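Transition to Post-Secondary Study
Week 3 handout: Offers, deposits and deferrals

Last week covered how applications are ranked. These notes pick up from the day an offer arrives. Bring them to the tutorial, where we will work through the Nundthorpe case.

Types of offer

A firm offer has no further conditions. The student accepts or declines by the date in the letter.

A conditional offer depends on something still to come, usually final marks or proof of a prerequisite. Accepting it does not remove the condition. Students often miss this, and so do their parents.

A waitlist notice is not an offer. It should be answered if the college asks for an answer, but the student should accept a place somewhere else in the meantime.

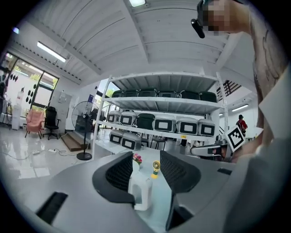

White jug, pink flowers and a small handheld fan on a white tabletop.

Deposits

Most colleges ask for a deposit to hold a place. Check three things in the letter: the amount, the last day to pay, and whether any of it comes back if the student withdraws. Some colleges will waive the deposit for students on a bursary, but the request normally has to be made before the due date.

The Nundthorpe case

Nundthorpe is a rural high school with 39 students in its final year. Of these, 23 held at least one offer by the end of January. The school had one part-time adviser and no shared record of who had replied to what. Three students lost places they wanted when the deposit date passed. All three had told a teacher they were going — none had told the college.

The school now keeps a sheet with one row per student and a column for each step: offer received, reply sent, deposit paid, housing form sent. The adviser goes through it with each homeroom teacher.
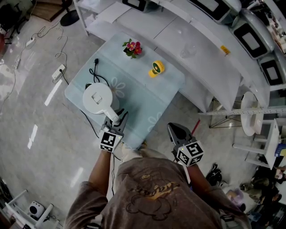

Deferrals

A student who wants a year off before starting should accept the offer first and then apply to defer. Declining and reapplying puts them back in the general pool. Colleges differ on what they allow during the year. Paid work and travel are usually fine, while enrolling in another program can cancel the deferral.

Scholarships do not always move with the place. Ask the awards office in writing and keep the reply.

For the tutorial

Read the Villalobos chapter on family decision-making, first half only. Draft a one-page reply calendar for a school of your choice. Use the Nundthorpe columns or make your own, but show who is responsible for each step.

Handout revised 2021-11-10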